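Rolling Knits, Towels and T-Shirts So They Stay Rolled

Folding works well on a shelf. In a drawer, a basket or a travel bag, rolling is usually the better choice, as you can see every item from above and pull one out without wrecking the rest. The method below suits most soft items in an ordinary house. It takes an evening to get the hang of it and then it goes quickly.

Start with a clear, flat surface
A bed is the usual spot and it's a poor one. The mattress gives under your hands and the roll comes out fat in the middle. Use the kitchen or dining table, wiped down and dried first. If your table has leaves or panels, run a cloth along the joins, where crumbs collect and then end up in your jumpers. A rough timber top will snag a loose knit, so put an old pillowcase or a flat sheet under your work.

Make sure everything is fully dry. Thick hems and cuffs stay damp long after the rest of the garment feels ready, and a tight roll holds the moisture in. In winter I leave heavy knits on the airer an extra night.

The basic roll
Lay the item face down and smooth it from the centre outwards. Fold both sides in so you have a long strip, the width of the drawer or a little less. For a T-shirt, turn the bottom hem inside out by a hand's width to make a cuff. Roll from the collar down, firmly, keeping the edges even, then flip the cuff back over the finished roll. The cuff holds it shut.

Small towels and cleaning cloths don't need the cuff. Fold in thirds lengthwise, roll, and tuck the loose corner into the end. Store them with the tucked side against the drawer wall. They can stand on end or lie on their sides, whichever fits the depth.

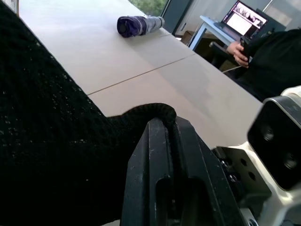
Loose knits need a lighter hand. If you roll a chunky or open-weave jumper as tightly as a tea towel, the stitches stretch along the outside of the roll and the ribbing goes wavy. Fold the sleeves across the back, fold the body once lengthwise, and roll it with flat palms, without pulling. Lift it with both hands underneath. Picking up a heavy knit by one edge drags the whole weight through a few stitches, and over a season that edge goes out of shape.

Anything with metallic thread, sequins or beading gets turned inside out before rolling. The bits catch on neighbouring fabric. A sheet of plain white tissue laid over the garment before you start also helps, and it can be reused for years.

What shouldn't be rolled
Linen shirts, anything with a pressed crease, structured collars and lined jackets are better on a hanger. Very heavy wool jumpers can be rolled for a trip but should go back to a flat fold on the shelf when you get home. Silk marks easily, so I keep it flat.

Sorting by colour
Dark knits shed onto light ones, and black is the worst offender. Keep two separate rows, or use a strip of stiff card as a divider. A shoebox with the lid off does the same job. If a black jumper has picked up pale fluff, go over it with a lint roller before you put it away, working in one direction. For stubborn fluff, a slightly damp rubber glove rubbed down the fabric brings most of it off.

Drawers and boxes
Fill a drawer until the rolls support each other and stop there. If you have to press down to close it, take something out. Our Fornau drawers are shallow, so everything in them lies on its side in one layer. Deeper ones can take rolls on end, with towels at the back and smaller things in front.

For winter storage I use cotton bags in preference to plastic tubs. Vasanthi Talukder wrote in to say she puts a label on each bag with the month it was packed, and I've started doing the same. Cedar blocks are fine if you sand them lightly now and then to bring the smell back. They won't get rid of moths you already have — for that, wash or freeze the affected items before they go anywhere near the rest.

Packing a bag
Put the heavy rolls at the wheel end of a suitcase, then fill the gaps with socks and underwear. Knits go in last, on top, where nothing presses on them. Take them out as soon as you arrive and lay them flat for an hour or so.

Rolls that come undone
Usually the strip was too wide or the first couple of turns were loose. Unroll it, fold the strip narrower and start again with a tight first turn. Slippery sports fabrics will spring open whatever you do, so stand those in a small box or slip a wide, soft hair tie around them.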